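Thread: our student team's two-arm project this term, posted in pieces because it's long. I'm on the software side, so expect more about data than about hardware.

1/ The course gives each team one household job with something floppy in it. We drew straps and cords. Our project name is Matei. The team next to us is Gisholm and they have towels.

2/ Straps are harder than they sound. A box stays where you put it. A strap moves at the far end every time you touch the near end, so both hands have to keep up with it.

3/ First item is the belt. One hand holds the leather part and the other pinches near the buckle. The fabric part is left to lie on the table.

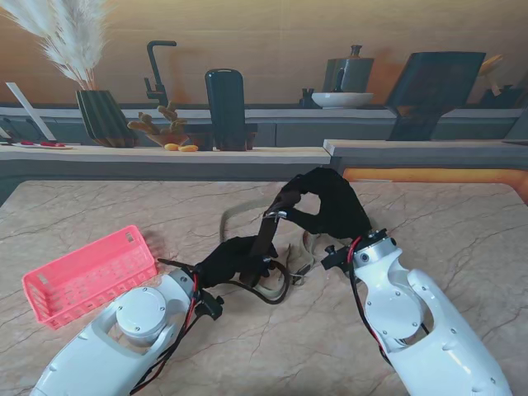
4/ We have 307 belt runs saved. 41 of those are marked bad and stay out of training. Most of the bad ones are the same mistake — the second hand closes too early and gets strap where we wanted buckle.

5/ We argued for a week over whether a slow run counts as a good run. Current rule: if the driver stopped to think, keep it. If the driver let go and started over, mark it.

6/ Driving both arms is tiring. We switch drivers every 13 runs. The log has a column for who drove, and you can tell people apart by how they approach the buckle.

7/ Second item is rope. Coiled, with a white zip tie around the loops. The wrist view matters more for this one, as the fingers hide a lot from the fixed camera.

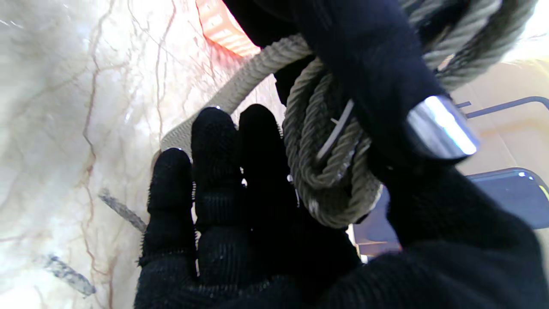

8/ Rope count is 62 so far. Not enough to train on alone. We'll try mixing it with the belt runs and see if anything carries over. My guess is the grip will and the rest won't.

9/ Someone asked about code. The labeling tool is called Bidby and it's a small script with a bad interface. I'll post it after grading, probably in May.

10/ Next up is the review at Jivholm. Each team gets one live run, plus questions. We're showing the belt.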